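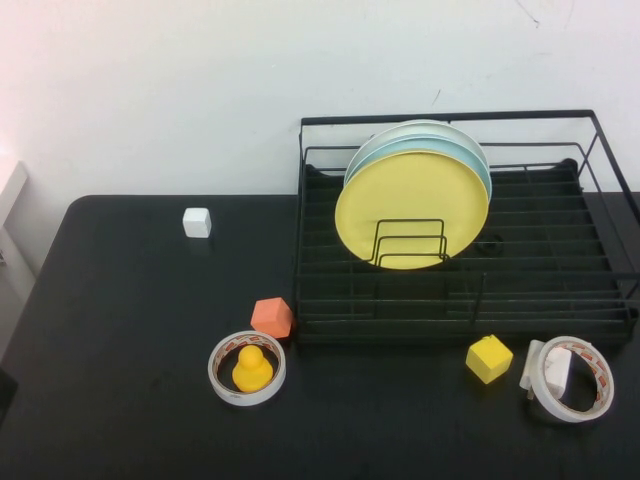
A student in last term's section objected that a product cannot be said to fail if it does what its maker promised, and asked why the course counts dissatisfied users at all when the specification has been met. The objection is a fair one and is taken up in this unit. The specification is written by the maker. The expectation is formed by the household, and the two are measured by different means.

Unit 6: Household Goods and the Measurement of Use
Course handout, revised 26 January 2021

Purpose of the unit

This unit introduces the methods by which firms and public bodies study how ordinary goods are used in the home. Students are expected to read the handout before the first class meeting and to bring written notes on the two cases. The material will be examined in May.

6.1 Three sources of evidence

Evidence about use comes from surveys, from diaries, and from direct observation. Surveys are cheap and reach many people. They are also weak on habits, and people who wash dishes every evening often cannot say how long the task takes or in what order they do it. Answers tend to drift toward what the respondent believes a well-run home should look like.

Diaries reduce this problem. The participant writes down each use of the item soon after it occurs. The cost is fatigue. Entries grow shorter in the second week, and short uses (rinsing a glass, setting down a single plate) are the first to be left out.

Observation records what was done but seldom why. It is also the most expensive method per household, and the presence of an observer may change the routine under study. Students should be able to state at least one correction for each of these weaknesses.

6.2 Case A: the Proveck study

Proveck, a maker of kitchen storage goods, mailed a questionnaire to its registered customers and received 1,175 usable replies. Most respondents rated their purchase as satisfactory. The firm concluded that no change in design was needed.

A second study, carried out by diary with 300 households, gave a different result. Many participants recorded that they had stopped using the item for its stated purpose and had moved it to a shelf or a garage. They remained satisfied with it in the sense that they had no complaint to make. The questionnaire had asked about quality, price, and appearance. It had not asked whether the item was still in use.

Students should note the order of the two studies. Had the diary come first, its findings could have shaped the questions put to the larger group. This sequence, small and detailed first, large and general second, is recommended for all project work in this course.

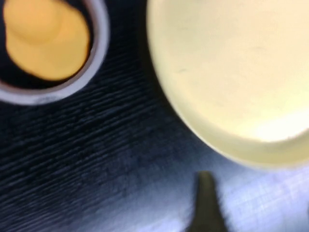 The Proveck case also shows the limits of a customer register. People who register a purchase are more likely to have bought it new and for themselves. Goods received as gifts, bought secondhand, or left behind by a former tenant do not appear. For long-lasting items the missing group may be large, and the report should say so even where its size cannot be estimated.

6.3 Case B: shared kitchens in Birneck

The town of Birneck reviewed the kitchens in its student residences after repeated complaints about clutter. Each kitchen served 7 residents. The review team, working with the supplier Waretti, first proposed additional cupboards. Interviews showed that residents avoided the existing cupboards, which were deep and dark, and left clean items out where they could be reached.

The cupboards were replaced with open shelving in one building and left alone in another. Complaints were then compared over two terms. Students should consider what else differed between the buildings and whether the comparison supports the decision that followed.

6.4 Terms to know

Stated use: the purpose given by the maker or seller.
Actual use: the purposes for which the item is employed in the home.
Dormant item: an item kept but no longer used.
Recall error: the difference between reported and recorded behavior.

6.5 Assignment

Choose one item found in most kitchens. Keep a diary of its use in your own household for 6 days, then write a report of no more than two pages. State who made the entries and when. Attach the diary in its original form, including corrections. Reports are to be left in the box outside the Meijer Room before class. Late work is accepted only with the written approval of the instructor.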